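Have you ever stroked a velvet cushion one way, then back the other way, and seen it change color under your hand? It's a lovely little puzzle, and the answer is hiding in the threads!

## What is velvet made of?

Most cloth is flat, with threads going over and under each other like a woven basket. Velvet has extra threads that stand straight up, like grass on a lawn. All those tiny standing threads together are called the **pile**. A weaver makes two layers of cloth face to face, joined by the extra threads, and then a blade slices between them – and there you have two pieces of velvet at once, each one fuzzy on one side. Clever, isn't it?

## Why does it change color?

When you look down into the pile, much of the light gets lost between the threads, so the color seems deep and dark. When the threads lean over, light bounces off their sides and the cloth looks paler. The dye hasn't changed one bit! Folds do it too, and so do shadows. Red velvet is especially good for spotting this, and for spotting specks of lint (sorry, grown-ups).
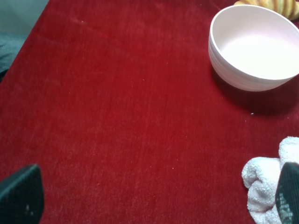
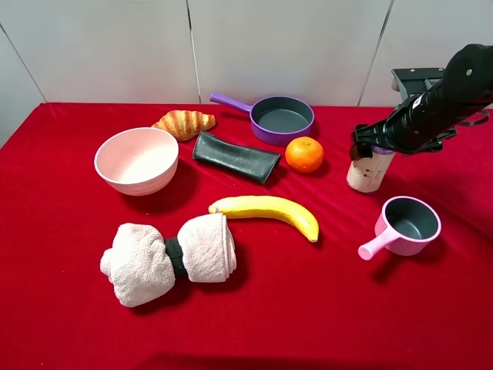 ## Try it yourself

Find a scrap of velvet and draw your name on it with one finger. Now brush it away with your palm, and start again.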